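Section 4: Setting Up a Shared Workroom
Blinds, ceiling lights, partition and coat storage

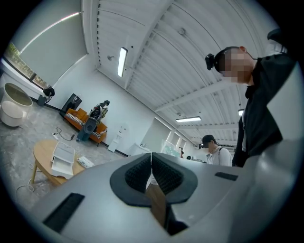

Read this section before anyone moves into the room. It covers the roller blinds, the fluorescent ceiling fixtures, the white partition and the rules for bags and jackets. Desk assembly is in Section 5 and power outlets are in Section 6.

The instructions apply to single-story units with a ribbed metal ceiling, such as the Woltbridge units on the Dudombridge site. In units with a suspended tile ceiling, skip steps 9 through 12 and use the sheet that came with the tiles.

Before you start

You will need a stepladder, a tape measure, a pencil, a soft brush, a dry cloth and the Lamgate blind kit. The kit holds one roller, two end brackets, four screws, a bead chain and a chain clip. Check the kit against the packing slip. If the clip is missing, do not hang the blind until you have a replacement.

CAUTION: Turn off the lights at the wall panel and let the tubes cool before working near the ceiling.

Roller blinds

1. Measure the window opening at the top, middle and bottom. Write down the smallest width.

2. Hold the first bracket against the upper corner of the opening and mark the screw holes. Repeat on the other side. Both brackets must be at the same height or the fabric will roll to one side.

3. Drill the holes and fix the brackets with the screws supplied.

4. Push the pin end of the roller into its bracket, then lower the chain end into the slot until it clicks.

5. Pull the blind down fully, then raise it again. Do this 3 times. If the fabric creeps toward one end, take it down and put a strip of tape on the bare tube at the other end.

6. Fix the chain clip to the wall so the chain is held taut.

CAUTION: A loose chain is a strangulation hazard. The clip is not optional, including in rooms used only by adults.

7. Set the working height. For screen work, lower the blind until there is no glare on the desks. A gap at the bottom is fine.

8. Expect a line of daylight at the top of the window. The roller sits in front of the opening and does not seal against it. If the light bothers someone at a desk, order the Lamgate top cover, part 566.

Ceiling lights

9. With the power off, brush dust from the top of each fixture. Dust collects in the ribs of the ceiling as well, so do those first and work down.

10. Turn each tube a quarter turn and lower it straight out of the holders. Wipe it with the dry cloth. Do not use spray cleaner.

11. Refit the tube and turn it back until both ends are seated.

12. Turn the power on. A tube that flickers after a few minutes should be replaced. Replace the starter at the same time if the fixture has one.

NOTE: Do not hang signs, cables or decorations from ceiling pipes or fittings.

Partition

13. Place the partition so that it does not block the path to the door. Leave at least 36 inches of clear floor at each open end.

14. Adjust the feet until the panel stands without rocking, then tighten the lock nuts by hand.

15. Stand at the main work area and check that you can see people walking toward you from the far side. If you can't, shorten the run by one panel.

Bags and jackets

16. Put hooks on the wall nearest the door, at shoulder height. Allow one hook per person and a few for visitors.

17. Keep backpacks on the hooks or under desks. A bag on the floor in the walkway is the most common cause of trips in these rooms.

18. The Woltbridge units are slow to warm up in the morning. Ask people who work in their jackets to keep cuffs and drawstrings away from anything that moves or gets hot.

Upkeep

Dust the blinds once a month with the brush, working from top to bottom. Do not wash the fabric. Check the bracket screws each August, before the heating season, and check the partition feet whenever the panels have been moved.

Parts are stocked by Ayala under the Lamgate name. Corrections to this section go to Mhairi Lamont.

Revised 2025-11-26

Filed under: Guides > Rooms & Furnishings
4 comments | 36 shares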